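Come and teach a pair of robot arms to tidy up: people wanted for our January 2020 open day

Hello! I'm Amarachi Akpan and I look after visitors at Kidovska, where we spend our days getting robot arms to do small household jobs, mostly badly to begin with and then a bit better. We're opening the workshop up again and I need 41 people who'd like to come and have a go. Ordinary people, please. If you've never touched anything cleverer than a microwave you are exactly who I'm after (my own mum came in October and was better at it than two of our engineers, which I bring up whenever I can).

You'd be with us for a morning or an afternoon, your choice. We start with tea and a short demonstration by Nautiyal, our sister company from across the yard, and then you go round the tables in pairs. Each table has a different little job on it. You get shown how to guide the arms, you have a few practice goes, and after that we leave you to get on with it while one of us sits close by with a clipboard. We save your attempts and the arms learn from them, the wobbly ones included. We're trying to reach 1,000 recorded goes before spring and we're a long way short, so please don't be shy about doing lots!

The first table most people get is the toy table, and I'm very fond of it. The job is to get the little yellow car into the blue bin. Sounds like nothing, doesn't it? Then you try it with a gripper instead of your fingers, and the car has that lovely rounded roof with nothing much to get hold of, and suddenly twenty minutes have gone and you've missed the biscuits.

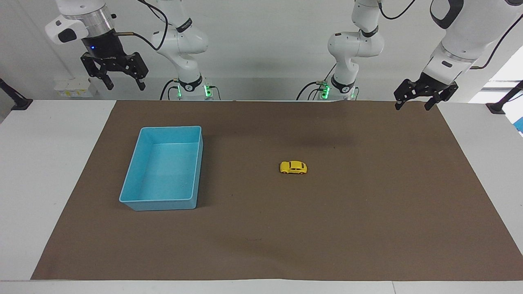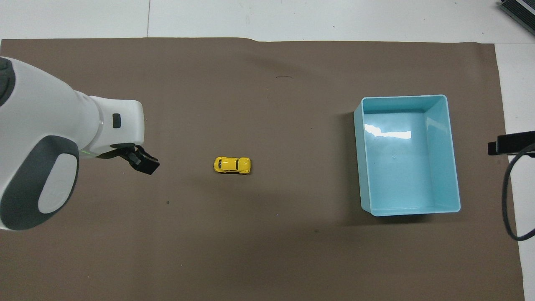
The toy table from two viewpoints, with the car still out on the paper.

After toys there's the kitchen table (sponges, plastic cups, a wooden spoon with a grudge against everyone) and then the folding table, where we use Zema tea towels by the boxful and would be glad of anybody with strong opinions about corners. You don't have to do all of them. Last time a retired bus driver stayed on the toy table right through and had a marvellous time.

What I'm looking for:

You need to be 16 or over, and under-18s need an adult with them. You should be happy standing or perched on a stool for a couple of hours, with breaks whenever you fancy one. Left-handers very welcome, we never get enough of you. Glasses are fine. Long dangly sleeves are less fine, so roll them up or wear something snug. We've got one table that goes low enough for a wheelchair, so tell me when you write and I'll put your name on it.

What you get:

A £20 voucher for the Jerkska café downstairs, your bus or train fare back if you keep the ticket, lunch whichever half of the day you come for, and a proper look behind the scenes with the people who build the things. Ask them anything, they love it, though you may have trouble getting away again.

I'm also after 2 paid helpers for the day itself. You'd be putting things back in their places between goes, showing people where the coats live, and keeping the sign-in sheet straight. No experience needed, just a cheerful sort of patience, as you'll be picking up that yellow car an awful lot. Say in your message that you'd like to be a helper and I'll ring you for a chat.

To put your name down, email me with your name, whether mornings or afternoons suit you, and anything you can't eat. I read everything myself, so give me a few days. If we fill up I'll keep a list for the next one.

Do come!

Amarachi

37 shares | 6 comments

Kidovska Visitor Days | Contact us | © Kidovska | Back to top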